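Sim tabletop challenge – who else is doing the sorting task this term?

juhlfan_9
Posted November 30, 2025

OK so our club finally has the tabletop loading in Seline and I am way too happy about it!

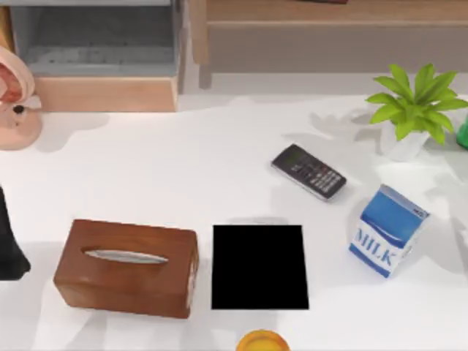 The task is pick and place by name. You get a word, the arm has to go to the right thing and set it down in the drop zone. We've been at it since September and our best run so far is 27 clean picks out of 50. Mutetti is doing the planning and the grasp part is our own code (mostly Shobha Thevar's, she's our club lead and she writes all the good stuff).

Anyone want to compare scores?

tinbucket
Nice! Is that the stock object set? I see the milk carton is turned at an angle. Ours was always square to the table and our grasp code got lazy because of it.

juhlfan_9
Stock set, but we shuffle the poses every run. The carton is OK for us. The phone is the one I lose sleep over – it's so flat, and on the diagonal the fingers keep landing on a corner.

gosta_or_bust
Try lining the wrist up with the long side before you go down. We did that in Gosta and went from awful to pretty decent in one evening.

Also I'd skip the shuffling for now. Get one layout perfect, then move things.

tinbucket
Gonna disagree with that. We did one fixed layout for weeks and all we had was a program that knew where the tissue box was. First shuffle and it grabbed air.

gosta_or_bust
Fair, but if you shuffle from day one you can't tell a bad grasp from a bad pose estimate. How many runs have they got logged?

juhlfan_9
Just over 2,000, so plenty to dig through. And I kind of agree with both of you?? Shobha wants to freeze the phone's pose only and keep shuffling the rest.

The plant is my favorite by the way. All those long pointy leaves! We go for the pot and come in low from the side.

tinbucket
Low from the side is what we do too. Watch the elbow when the plant end of the table is crowded.

mk_rover
New here, is Seline OK on a school laptop? Ours are slow.

juhlfan_9
Turn the shadows off and it's fine! We only leave them on for the camera runs. Come join, there are 9 of us and we'd love another team to race.

gosta_or_bust
Post the phone numbers when you've tried the wrist thing. The success rates I mean, lol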